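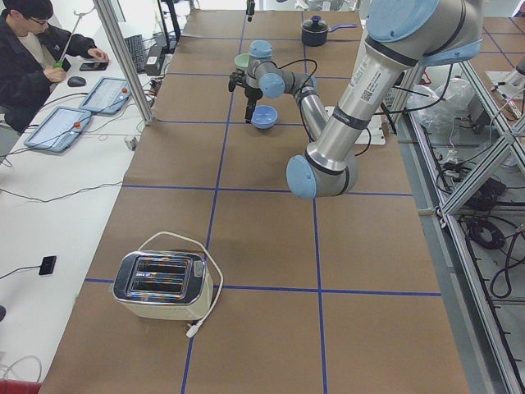
Hi all,

On May 28, 2018, a member of the Lolulia list wrote:

> Can any of these arms clear a breakfast table yet? My
> mother would buy one tomorrow if it could put away a bowl.

Well, I'd love to tell your mother yes! My own answer, after a long and happy stretch on the Hidetti project, is "a bowl, maybe, if you're patient." We ask for 10 tries at each chore, and picking up a bowl went well in 8 of them last time.

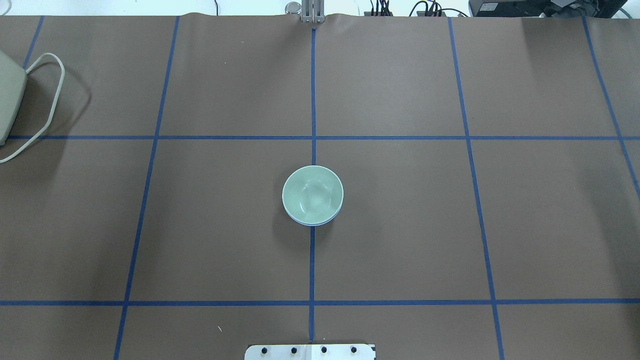

The trouble starts when you want it set down somewhere sensible, right side up, and then the cup after it, and then the toaster with that cord (oh, the cord!). We lay blue tape in a grid so that we can all agree where a thing is supposed to go, and I do recommend it to anyone starting out.

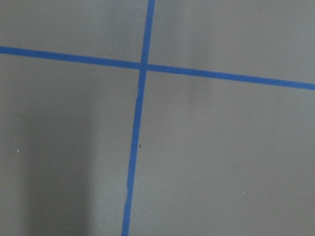
Two strips of the blue tape, crossing.

I'd still keep a dish towel handy for a few more years, but do write back and tell us what else she'd want done. I'm always glad of new chores to try.

Warmly,
Your friend at Bunavside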